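4.2 What we bought, and what we'd buy again

I'll be upfront that our first equipment plan was bad. Ashraf Erraji and I wrote it in an afternoon, and we put nearly all the money into one arm from Ostermann and left the rest as a single line called "props and furniture." Props and furniture then ate our lunch for 3 months. A kitchen-style task needs a table at the right height, a fridge with a door that swings the right way, plates, and things to put on the plates — and every one of those has to be priced, ordered and found a spot on the floor.

So for the second round we flipped the order. We picked the tasks first (fridge tasks, mostly, with fruit and a plate) and only then asked what hardware they called for. For collecting demonstrations that meant hand-held grippers, one per hand, and a small fridge that could sit right on the table.

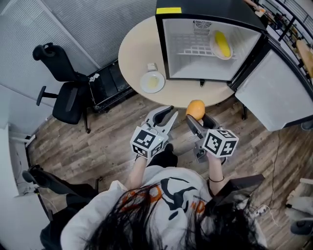 The grippers came to $1556 for the pair from Girkeck, with the marker cubes included. Cluko quoted us $2535 for something close to it, with a longer warranty, and Pascal Ackermann argued hard for that one. I still think he had a point! We went with the cheaper pair and kept the difference for spare finger pads, which we treat as a consumable and budget for by the season, same as tape and batteries.

A few things I'd pass on to any lab working out a similar budget. Get the fridge before you get the table, or at least measure it with the door wide open, because the door is what decides how much tabletop you have left to work on. Set aside $100 for food (we used plastic-wrapped receipts in a shoebox to track it, please use a spreadsheet). And try your grippers on the smooth, rounded stuff before the return window closes. Boxes are forgiving and tell you very little about whether the fingers suit your task. 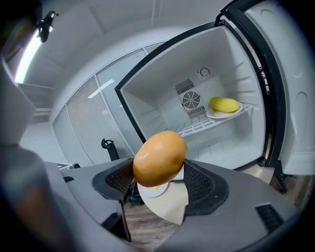
Figure 3. A mango held between the gripper fingers, with the open refrigerator and a second mango on a plate behind it.

We did look at renting. Odero offered us a monthly plan through August, and for a short project I'd probably take it, but we wanted to leave the setup standing between sessions and the rental terms had everything going back at the end of each month. Shipping both ways would have come out of the same pot as the finger pads. The arm stayed on the books either way, and its service contract is covered in Section 4.3.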